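안식과 수면, 교회가 다시 다루어야 할 몸의 문제
브래니건 목회돌봄연구소 수니타 보이치크 연구위원 인터뷰

브래니건 목회돌봄연구소는 지난 2월부터 목회자와 교회 직분자의 수면 실태를 조사하고, 그 결과를 토대로 안식 교육 과정 ‘멘다르’를 개발해 왔다. 조사에는 340개 교회에서 3,314명이 응답하였다. 본지는 조사와 교육 과정 개발을 총괄한 수니타 보이치크(Sunita Wojcik) 연구위원을 9월 6일 연구소 회의실에서 만나 조사의 배경과 신학적 근거, 향후 계획을 들었다.

보이치크 위원은 병원 원목으로 15년간 사역한 뒤 연구소에 합류하였다. 수면에 관심을 갖게 된 계기를 묻자 그는 병동에서의 경험을 먼저 언급하였다. “환자분들께 기도 제목을 여쭈면 병이 낫게 해 달라는 말씀보다 오늘 밤에 잘 수 있게 해 달라는 말씀을 더 자주 하셨습니다. 처음에는 그 부탁을 가벼운 것으로 여겼습니다. 시편에 잠에 관한 구절이 적지 않다는 사실을 그 무렵에야 제대로 읽게 되었습니다.”

그가 자주 인용하는 본문은 시편 127편 2절이다. 일찍 일어나고 늦게 누우며 수고의 떡을 먹음이 헛되다는 말씀에 이어 “여호와께서 그의 사랑하시는 자에게는 잠을 주시는도다”라는 구절이 나온다. 보이치크 위원은 이 본문이 설교에서 위로의 말씀으로는 자주 쓰이지만 생활의 지침으로 읽히는 경우는 드물다고 지적하였다. “이 구절은 밤늦게까지 일하는 사람에게 하는 말입니다. 읽는 사람의 일정표에 관한 말씀이기도 한데, 우리는 그 부분을 건너뛰는 경향이 있습니다.”

새벽기도의 전통과 수면 문제가 충돌하지 않느냐는 질문에는 신중하게 답하였다. 연구소는 새벽기도를 줄이거나 폐지하자는 입장을 취하지 않는다. 보이치크 위원은 새벽에 모이는 교회일수록 전날 저녁의 일정을 함께 살펴야 한다고 설명하였다. “새벽에 일어나는 것 자체를 문제로 보지 않습니다. 저녁 회의가 밤늦게 끝나고 그 회의에 참석하신 분들이 다음 날 새벽에 다시 나오시는 구조를 말씀드리는 것입니다. 당회나 제직회에서 이 두 일정을 한 장의 종이에 놓고 보신 적이 있는지 여쭤 보면, 없다고 하시는 교회가 많았습니다.”

조사 문항은 취침과 기상 시각, 주중 휴일의 유무, 야간 심방과 전화 응대, 낮 동안의 졸음, 휴식에 대한 죄책감 등으로 구성되었다. 연구소는 세부 수치를 정식 보고서 발간 이후에 공개할 방침이며, 보이치크 위원도 개별 항목의 비율은 밝히지 않았다. 다만 서술형 응답에서 반복된 표현은 소개하였다. “쉬고 있으면 누군가에게 미안하다는 문장이 정말 많았습니다. 누구에게 미안한지를 적으신 분은 적었습니다. 교인이라고 쓰신 분도 있고 하나님이라고 쓰신 분도 있었지만, 대부분은 대상을 비워 두셨습니다. 이 빈칸을 어떻게 해석할지를 두고 연구진이 오래 논의하였습니다.”
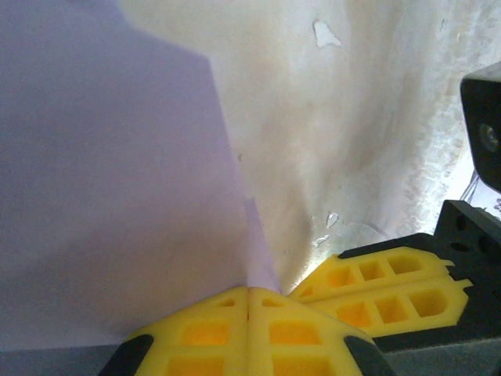
주름이 잡힌 연보랏빛 자락과 크림색 배경

안식일 계명과 잠의 관계에 대해서도 물었다. 출애굽기 20장의 안식일 계명은 창조의 일곱째 날에 근거를 두고, 신명기 5장은 애굽에서의 해방에 근거를 둔다. 보이치크 위원은 교육 과정이 두 본문을 모두 다루되 신명기 쪽에 더 많은 시간을 배정하였다고 밝혔다. “신명기 본문은 남종과 여종도 너같이 안식하게 하라고 명시합니다. 담임목사가 쉬는 날에 부교역자가 그 일을 모두 떠맡는다면 본문을 절반만 지킨 셈입니다. 방송실, 주방, 주차 안내를 맡으신 분들도 마찬가지입니다. 주일이 한 주 가운데 가장 고단한 날인 교인이 계시다면 교회가 그 사정을 알고 있어야 합니다.”

그는 열왕기상 19장의 엘리야 이야기도 중요한 본문으로 꼽았다. 로뎀나무 아래에서 죽기를 구하던 엘리야는 잠이 들고, 천사가 그를 깨워 먹게 하며, 그는 다시 눕는다. “엘리야는 한 번 자고 일어나서 곧바로 길을 떠나지 않습니다. 먹고 마시고 다시 눕습니다. 천사는 두 번째로 와서 갈 길이 멀다고 말합니다. 호렙산에서 말씀을 듣는 장면은 그다음에 나옵니다. 저는 이 순서를 강의에서 천천히 읽습니다.”

반대되는 본문도 있다는 점을 지적하자 그는 이를 인정하였다. 예수께서 밤이 새도록 기도하신 누가복음 6장이 있고, 겟세마네에서 잠든 제자들은 책망을 받았다. 잠언은 게으른 자의 잠을 경계한다. 보이치크 위원은 이러한 본문을 교육 과정에서 제외하자는 의견이 초기에 있었으나 받아들이지 않았다고 하였다. “참가자들은 이미 그 본문들을 알고 계십니다. 저희가 다루지 않으면 강의 내내 그 구절을 생각하고 계실 것입니다. 깨어 있으라는 명령은 특정한 밤, 특정한 상황에서 주어졌습니다. 같은 예수께서 풍랑 중에 배에서 주무셨습니다. 두 장면을 함께 설명하지 못하면 교육을 했다고 보기 어렵습니다.”

멘다르 과정은 한 회 50분으로 진행된다. 전반부에는 본문을 읽고 토의하며, 후반부에는 참가자가 자신의 한 주 일정을 직접 기록하고 조정안을 작성한다. 교재는 출판사 기르닉스에서 간행할 예정이고 현재 교열 단계에 있다. 교재에는 수면 위생에 관한 일반적인 안내가 부록으로 실린다. 취침 시각을 일정하게 유지하는 일, 늦은 오후 이후의 카페인 섭취를 조절하는 일, 잠자리에서 업무 연락을 확인하지 않는 일 등이 포함되어 있다.

보이치크 위원은 이 과정이 진료를 대신할 수 없다는 점을 여러 차례 강조하였다. “불면이 오래 이어지거나, 코골이와 함께 숨이 멎는다는 말을 가족에게 들으셨거나, 우울감이 동반되는 분은 의료기관을 찾으셔야 합니다. 기도로 해결하려다 진료 시기를 놓치신 목회자를 원목 시절에 여러 분 뵈었습니다. 기도하시면서 병원에 가시면 됩니다. 교재 첫 장에 이 내용을 넣었고, 인도자 지침에도 같은 문장이 있습니다.”

교회 차원에서 당장 시행할 수 있는 조치를 묻자 그는 연락 시간에 관한 합의를 들었다. 긴급한 심방 요청과 일반 문의를 구분하고, 밤 시간의 긴급 연락은 교역자가 순번을 정하여 받도록 하는 방식이다. 시범 운영에 참여한 운다리교회는 이를 주보에 공지하고 구역장 모임에서 별도로 설명하였다. 보이치크 위원은 “공지만으로는 정착되지 않았고, 장로님들께서 먼저 밤에 전화하지 않으신 뒤에야 분위기가 달라졌다고 들었습니다”라고 전하였다. 교역자가 한 명뿐인 교회에서는 순번제가 불가능하므로 인근 교회와의 협력 방안을 따로 마련하고 있으나, 교단이 다른 교회 사이의 협력에는 아직 조율할 사항이 남아 있다고 덧붙였다.

이중직 목회자에 관한 질문에는 답변이 길어졌다. 평일에 다른 직업을 갖고 저녁과 주말에 목회를 하는 이들에게 휴식을 권하는 것이 현실적이냐는 물음이었다. “그분들께 하루를 온전히 쉬시라고 말씀드리는 것은 무책임할 수 있습니다. 연구소 안에서도 견해가 나뉩니다. 저는 온전한 하루라는 원칙은 유지하되, 거기에 이르지 못하는 분을 꾸짖는 방식으로 가르쳐서는 안 된다고 봅니다. 생계 문제는 개인의 결심으로 풀리지 않습니다. 노회와 총회가 다루어야 할 사안이고, 보고서에도 그렇게 적을 것입니다.”

본인의 수면 습관을 묻자 그는 원목 시절의 당직 습관이 남아 지금도 밤중에 한 번은 깬다고 답하였다. 그럴 때에는 불을 켜지 않고 시편 4편 8절을 외운다고 한다. “내가 평안히 눕고 자기도 하리니, 라는 구절입니다. 끝까지 외우기 전에 잠드는 날도 있고 그렇지 않은 날도 있습니다.”

연구소는 보고서 발간에 맞추어 인도자 양성 과정을 개설할 계획이다. 참가 신청은 교회 단위로 받으며, 담임목사 외에 평신도 한 명 이상이 함께 등록하여야 한다. 세부 일정과 신청 서식은 확정되는 대로 연구소 소식지에 게재된다.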